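Removing Glitter Polish With the Foil Method

Updated 12/16/23

Glitter polish holds on because the particles sit flat in several layers of film, and a swipe of remover only reaches the top one. The foil method keeps the remover in contact with the nail long enough for every layer to soften. The steps below apply to ordinary air-dry glitter and to dense flake toppers. Gel needs a longer soak and its own remover and is not covered.

What you need

Acetone remover. Non-acetone works on sheer glitter but is slow on anything opaque.
Cotton pads, cut into quarters.
Aluminum foil, torn into strips long enough to go twice around a fingertip.
A coarse nail file.
An orange stick.
Cuticle oil or plain petroleum jelly.
Hand soap.

Work near an open window and away from candles, stoves and heaters. Acetone vapor catches fire easily. It also dulls varnished wood and some plastics, so cover the work surface with something you do not mind marking.

Step 1. Break the top coat

File lightly across the surface of each nail until the shine is gone. Stop as soon as it looks matte. Two passes are enough for a standard top coat. A thick quick-dry coat such as Dumero Glass needs 3, and the tip usually needs one more than the center. Do not file down to the nail plate.

Step 2. Protect the skin

Rub oil or petroleum jelly into the cuticle and the skin on both sides of the nail. Keep it off the polish itself. A greasy film on the glitter slows the remover down.

Step 3. Soak and wrap

Wet a quarter pad until it is saturated but not dripping. Lay it on the nail so that it covers the free edge, then wrap the foil snugly and fold the end over. Do one hand at a time. With both hands wrapped it is hard to open a bottle or pick up a phone.

Step 4. Wait

Leave the wraps on for five minutes. Flake polishes with large hexagons, Sondel Comet among them, need closer to ten. Foil holds some warmth from the finger, and that helps. Do not use a hair dryer or heating pad to speed it up.

Step 5. Pull

Press down on the foil, hold for a few seconds, and slide it toward the tip in one motion. Most of the glitter should come away in the pad. If it does not move, rewrap with fresh remover – scraping at dry glitter takes the surface of the nail with it.

Step 6. Clean up

Push any leftover pieces off the side walls with the orange stick, held flat. Wipe once with a fresh pad, wash with soap, and apply oil. Wait until the next day to repaint if the nails look white or chalky.
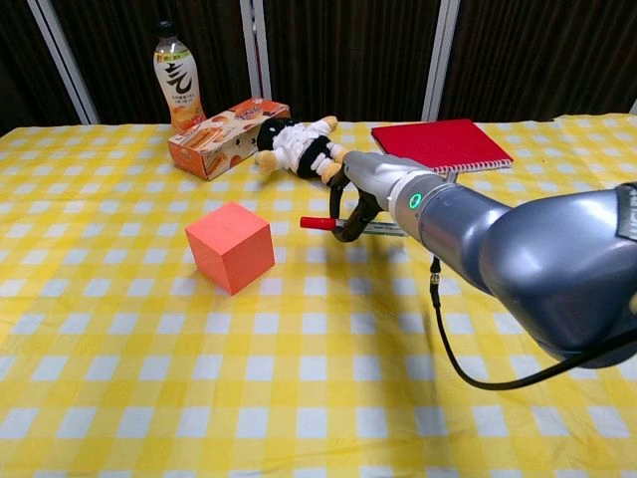

Venkataraman: I get the same result with felt pads in place of cotton, and they don't leave fuzz stuck in the half-melted polish. One felt square does 2 nails if you turn it over. I also skip the filing when the top coat is more than a week old, as it is already worn at the tips.

Felt is a fair substitute. It holds less remover, so check it halfway through and add a few drops if it has dried out. Skipping the file on worn polish is fine for fine glitter. I would still file over flakes.

Preventing the problem

A peel-off base under glitter removes the need for foil. Gellier Base goes on white and dries clear; wait for the color change before adding polish, or it will lift at the edges the same day. Expect shorter wear in return. Hot water loosens it, so wear gloves for dishes.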